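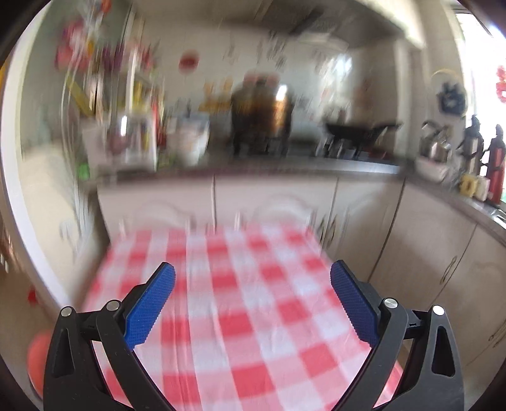 Eketti, 2022-08-17

Grira Press - Submissions and Orders: Frequently Asked Questions

What does Grira Press publish?
Grira Press publishes local history, memoir and essays for adult readers. It does not publish poetry, children's books or textbooks.

When may manuscripts be submitted?
The reading period opens on the first business day of November and closes when 400 submissions have been received. Work sent outside the reading period is deleted unread.

How should a manuscript be sent?
Authors should send the first 10 pages, a synopsis of no more than 2 pages and a short biographical note, in one file, through the online form. Printed manuscripts are not accepted and cannot be returned.

Is there a reading fee?
No. Grira Press does not charge authors at any stage, including for editing, cover design or printing.

May the same work be offered to other publishers?
Yes. Authors are asked to withdraw a manuscript promptly if it is accepted elsewhere. The form has a withdrawal button beside each active submission.

Who holds copyright in a published book?
Copyright remains with the author. The press licenses print and electronic rights in English. Audio and translation rights are negotiated separately.

What if a memoir names living people?
The author must tell the editor at the time of the offer. Names may need to be changed, or written permission obtained, before the contract is signed. Letters and diaries written by another person also require permission from the holder of the rights.

What is the Fimetti Series?
The Fimetti Series is a line of short paperbacks on neighbourhood history. Titles are numbered in order of publication and do not need to be read in sequence. Number 97, a history of the Virk ferry landing, is out of print and available only as an electronic book.

How can booksellers and libraries order?
Trade orders are filled from the warehouse in Virk. Libraries may set up a standing order for the Fimetti Series and cancel it at any time in writing - cancellation takes effect with the next title.

Can a damaged copy be replaced?
Yes. Please keep the packing slip and contact the orders desk through the form. Colour variation between printings of the same cover is not treated as a fault.

Are review copies available?
Electronic review copies are supplied to newspapers, journals and established book sites on request. Printed copies are sent at the discretion of the press.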